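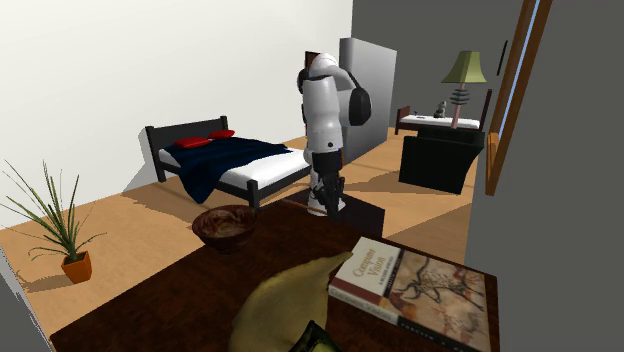 研发日志 / 仿真与控制

2021年2月5日　星期五　阴

今日全天工作围绕Nalham项目卧室场景的回归测试展开。上午处理规划模块的合并，下午转入感知与时间同步，傍晚整理回放工具的待办。以下按当日处理的先后记录，未决事项随文注明。

晨间先查看夜间回归结果。本轮共运行287个回合，通过202个。未通过的回合中，有13个属于规划超时，6个在相同随机种子下重跑后结果不一致，其余均落在末端定位误差一项。与上一轮相比，通过数量没有明显变化，但失败的构成变了：上一轮规划超时占去大半，本轮则以末端定位误差为主。据此判断，上周对Ziller规划库采样策略的调整已经起效，原先被超时遮住的定位问题因此显露出来。此判断仅依据分类统计，尚未逐回合核对，周报中暂按“初步意见”填写。

规划超时的回合逐一打开看过。它们的共同点是机器人立于床与柜之间，手臂需抬起、屈肘后再向柜体方向伸出。这一通道本身并不窄，按几何模型计算，余量足够。问题在于Ziller对上臂和肘部外壳采用的是包围胶囊体，肘侧那块黑色圆形部件在碰撞模型里被放大了一圈，屈肘时与躯干胶囊体过早判为相交，采样器反复丢弃本来可行的姿态，直至时限用尽。仿真渲染所用的网格与碰撞检测所用的简化体是两套数据，画面上看不出这一差别，过去几次评审时也未有人提出。

处理方案有两种。其一，将肘部改为凸分解模型，碰撞检测更准确，但单次查询耗时增加，对全身规划的影响需要另行测量。其二，保留胶囊体，缩小半径，并在自碰撞矩阵中为肘部与躯干单独设置容差。上午先按第二种方案做了分支，在超时回合上重跑，全部在时限内得到了路径。是否安全另当别论：容差放宽后，规划器给出的部分路径中，肘部与躯干的最小间距偏小，若移到实机，还须加上标定误差与关节柔性。因此该分支今日不合入主干，仅供仿真回归使用，并在配置文件中加注“不得用于实机”。凸分解方案排入下周。

顺带记录一处合并冲突。Weldu仿真环境上次升级后，场景描述文件中家具的命名规则有改动，卧室里的柜、床、扶手椅均改用带房间前缀的名称，而规划侧的环境加载脚本仍按旧名查找。找不到对应物体时，脚本仅输出一条警告便继续执行，结果扶手椅未进入规划场景。所幸该椅不在手臂的工作范围内，未造成误判，但底座路径规划会受影响。已将该警告改为错误，加载失败即终止回合。改动提交后，持续集成中有若干旧用例随即报错，均属同一原因，已一并更正。以后凡环境加载类的问题，一律不再以警告形式放行，此条拟写入编码规范。

上午余下的时间用于核对站位选择。目前底座站位由一个可达性图给出：先对工作空间离散取点，离线计算各点的可操作度，在线时按目标位姿查表，取得分最高且无碰撞的站位。这一做法在空旷场景中表现良好，在卧室场景中则偶有站位过近的情况，机器人腿部与矮台之间留不出转身的余地。原因是可达性图只考虑上肢，不计入下肢占地与转身所需的空间。讨论后认为，不宜在图中直接加入转身代价，否则离线计算量过大；较可行的做法是在查表之后增加一次筛选，对每个候选站位检查原地转向的扫掠区域。筛选函数已写出初稿，单元测试尚未补齐。

另有一点须如实记录。站位筛选的初稿中，扫掠区域以圆近似，半径取机器人静立时的最大水平半径，未计手臂抬起后的伸展。若在手臂已抬起时转身，该近似偏于乐观。现阶段流程规定转身时手臂须收回，故暂不构成问题，但流程规定不应成为代码正确性的前提。已在函数说明中写明适用条件，并提了一条待办。

午后的工作转入末端定位误差。先说明误差的定义：取抓取指令发出时刻，感知模块给出的目标位姿与仿真真值之差，平移与转角分别统计。若平移误差超过抓手允许的偏差，即判为不通过。统计脚本沿用Mirkerer数据管理工具中的标准模板，各场景口径一致，可以横向比较。

比较的结果是，体积较大、轮廓完整的物体误差普遍较小，桌面上的碗和书即属此类；细长物体误差明显偏大，且误差主要集中在物体的长轴方向。书的封面有红色标题带和大幅图案，特征丰富，位姿估计几乎不出错，以它作对照时容易得出过于宽松的结论。今后评估报告中，应将细长物体单列，不与其他物体合并计算平均值。此前四月定稿的评估模板没有这一要求，需要修订，修订稿由感知与规划两方共同确认后再发布。

对细长物体的误差来源，目前列出三个可能：分割掩码在端部缺失；深度图在物体边缘处的插值；图像与关节状态的时间戳不一致。前两项属于感知，后一项属于系统集成。为避免各方分头修改而互相掩盖，今日商定先查时间戳，待确认无误后再动感知部分。

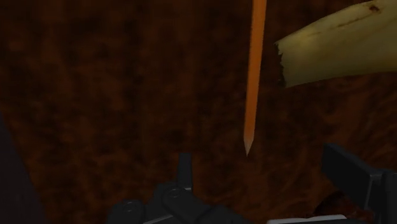
时间戳的核查从手部视角的数据流入手。Weldu在每个物理步结束时写出关节状态，而相机渲染由独立线程完成，渲染完成后才附上时间戳。二者之间存在一个不固定的延迟，场景负载越高，延迟越大。机械手静止时，这一延迟没有后果；机械手移动时，感知模块便会用稍晚的手部位姿去解释稍早的图像，计算出的目标位置随之偏移，偏移方向与手的运动方向一致。选作分析的画面中，橙色细杆近乎竖直，尖端朝下，与下方竖立的深色手指之间还隔着一段背景，尖端与指端都看得清楚，适合作为核对几何关系的参照。将关节状态代入正运动学，把手指模型投影回图像，与画面中手指的轮廓比对，即可得知该时刻手部位姿与图像是否对应。手指与相机之间的相对关系由机构本身约束，不依赖目标物体的估计，因此这一检查可以把时间戳误差从感知误差中分离出来。

投影比对的程序此前已有雏形，只能离线处理单张图像，且轮廓提取的阈值是手工设定的。今日将其改为批处理，并改用渲染器输出的实例掩码作为轮廓来源，不再依赖图像灰度。改用掩码的理由很明确：抓手为深灰近黑，背景又是斑驳的深褐色，单凭灰度边缘，轮廓断续不全，匹配结果不可信。实例掩码在实机上并不存在，故该工具仅限于仿真侧诊断使用，不应写入在线流程。

批处理结果在下午后段得出。机械手静止的区间内，投影与掩码吻合良好；移动区间内，投影普遍领先于掩码，领先的幅度随手部速度增加。由此可以确认，时间戳不一致确实存在，且足以解释一部分定位误差。至于它能解释多少，需要修正后重跑全部回合方能回答，今日不作推断。

修正方案如下。在Weldu一侧，将图像时间戳改为渲染请求发出时对应的物理步时刻，不再使用渲染完成时刻；在感知一侧，接收图像后按其时间戳在关节状态缓存中插值，取得当时的手部位姿。两处改动须同时生效，只改其一，误差反而可能增大。为防止版本错配，在消息头中增加了时间戳语义字段，感知模块启动时检查该字段，不符即拒绝运行。消息格式的变更影响下游所有订阅者，已按规定提交接口变更申请，待批准后合入。

关节状态缓存的长度也作了调整。原缓存较短，负载高峰时图像到达过晚，相应的关节状态已被覆盖，插值函数便返回最近一条记录，且不作任何提示。这一行为与上午发现的环境加载问题性质相同，都是在条件不满足时静默退让。现已改为返回空值并记录日志，由调用方决定是丢弃该图像还是停止动作。控制侧的意见是：接近目标阶段遇到空值，应保持当前位姿等待下一帧；闭合阶段遇到空值，则继续执行已发出的指令，不宜中途停住。此意见合理，予以采纳，状态机相应增加一个等待状态，并规定了等待上限，超过上限则退回接近起点。

等待状态的引入带来另一个问题。全身控制器在等待期间若仍按原优先级求解，手部任务的参考值不变，而躯干平衡任务仍在微调，手部会出现缓慢漂移。漂移本身在允许范围内，但对细长物体而言，端部与手指的相对位置改变后，接近方向需要重新计算。讨论中提出两种处理：等待期间提高手部任务的优先级，或等待结束后强制重新规划末段路径。前者改动小，但可能影响平衡裕度；后者较稳妥，代价是每次等待都要多一次规划调用。Ziller末段规划的耗时不高，初步倾向后者，待有实测数据后再定。

感知部分虽约定暂不修改，仍就分割掩码的问题作了一次只读分析，以便下周排期。在手部视角下，右上方那块黄绿色、形似果皮的物体面积大而边缘不齐，左端呈参差状，与橙色细杆之间仅隔一窄条深色背景。分割网络对橙色杆身的识别没有困难，颜色饱和，与背景反差大；容易出问题的是尖端，颜色转为偏灰的米色，面积又小，掩码往往在此处提前收口。掩码一旦缩短，按掩码求得的长轴中点便向杆身一侧移动，这与统计中误差集中于长轴方向的现象相符。若杆的另一端超出视野上缘，则中点的估计更不可靠，因为可见部分的中点不等于物体的中点。

由此引出一个设计上的问题：对细长物体，抓取点是否应由中点定义。现行做法以物体坐标系原点为准，原点取在几何中心，再由抓取表给出相对位姿。当物体有一端在视野之外，几何中心只能靠模型匹配推断，误差自然放大。另一种做法是以可见的端点为基准，沿长轴后退固定距离作为抓取点，只要尖端可见，抓取点即可确定。这一做法的缺点是依赖端点检测的精度，而端点恰是掩码最不可靠之处。折中的办法是用杆身确定轴线，用端点仅确定沿轴位置，两者分别给出不确定度，由规划模块决定是否需要换一个视角再看一次。此议题牵涉抓取表的格式，不在本周范围内，记录备查。

关于主动换视角，规划侧表示现有接口已能支持：感知模块返回不确定度，规划模块从预设的观察位姿中选取一个，移动后重新估计。预设位姿是针对桌面物体整理的，对柜内、床面等位置未作覆盖。如要推广到整个卧室场景，观察位姿须由可见性计算生成，不能继续手工添加。这项工作量较大，拟单独立项，不附在回归测试的名下。

结果不一致的6个回合，下午亦作了初查。相同种子、相同版本，两次运行的物体初始位姿一致，前段轨迹也一致，自某一时刻起开始分岔。分岔点均在接触发生之前，可以排除接触求解的数值差异。进一步比对日志，分岔出现在感知模块首次返回结果之后，而该结果到达的物理步在两次运行中不同。也就是说，不确定性的来源仍是渲染线程与物理线程之间的异步关系，与时间戳问题同源。若要求回归测试严格可重复，须在Weldu中启用锁步模式，即物理步等待渲染完成后再推进。锁步模式会拖慢运行速度，整夜能否跑完全部回合，需要试过才知道。今晚先以一个子集试运行，参数已配置完毕。

就锁步模式的适用范围，今日有过一番讨论，记录双方理由。主张全面启用者认为，回归测试的首要目的是判断改动有无影响，结果不可重复则无从判断，速度可以让步。主张保留异步者认为，实机上本无锁步可言，控制与感知天然异步，若仿真中一概锁步，延迟类的缺陷将长期不被发现，今日的时间戳问题便是一例。最后的安排是两种模式并存：锁步用于逐次提交的回归，异步用于每周一次的整体测试，且异步测试中的延迟由配置显式注入，分布参数写入报告。延迟分布应取自实机记录，目前手头的记录不够，须向实机组申请补采。

傍晚整理回放工具。Mirkerer的回放界面可同时显示整体视角与手部视角，但两路画面按各自的序号推进，没有按时间对齐，拖动进度条时常出现整体视角中手臂已停、手部视角仍在移动的情形。使用者据此判断时序，很容易得出错误结论。已提交修改需求：以物理步时刻为统一时间轴，每路画面取不晚于当前时刻的最近一帧，并在画面下方显示其时间戳与当前时刻之差。差值超过阈值时以颜色提示。此外，希望在界面中叠加规划器的碰撞胶囊体，可开可关。上午肘部的问题，若当初回放时能看到胶囊体，应可早些定位。

文档方面，补写了卧室场景的说明页。原说明只列家具清单，未说明哪些物体参与碰撞检测、哪些仅供渲染。今日逐项核对后列表：床、柜、桌、扶手椅参与碰撞检测；盆栽只以花盆部分参与，叶片不计；台灯与小摆件目前均不参与，但如任务涉及第二张床一侧，须予补上。碰撞属性以后由场景文件生成，不再由人工维护，以免再次与实际脱节。

本日提交情况：环境加载脚本的错误处理已合入主干；关节状态缓存的修改已合入主干；时间戳语义变更在接口审批中；肘部容差分支仅供仿真，不合入；站位筛选为初稿，待补测试；投影比对工具已合入诊断目录，附使用说明。

遗留事项：凸分解模型的查询耗时测量；等待状态后末段重新规划的耗时测量；评估模板中细长物体单列的修订；延迟分布的实机数据申请；观察位姿自动生成的立项材料。其中评估模板的修订最为紧迫，下一次阶段评审将采用新口径，旧数据须按新口径重算后方可并列。

离开前确认夜间任务已进入队列，锁步子集排在前，常规回归排在后。磁盘余量不足以保存全部回合的原始图像，已改为只保存失败回合及每组首个通过回合，周一上午先取锁步子集的日志核对。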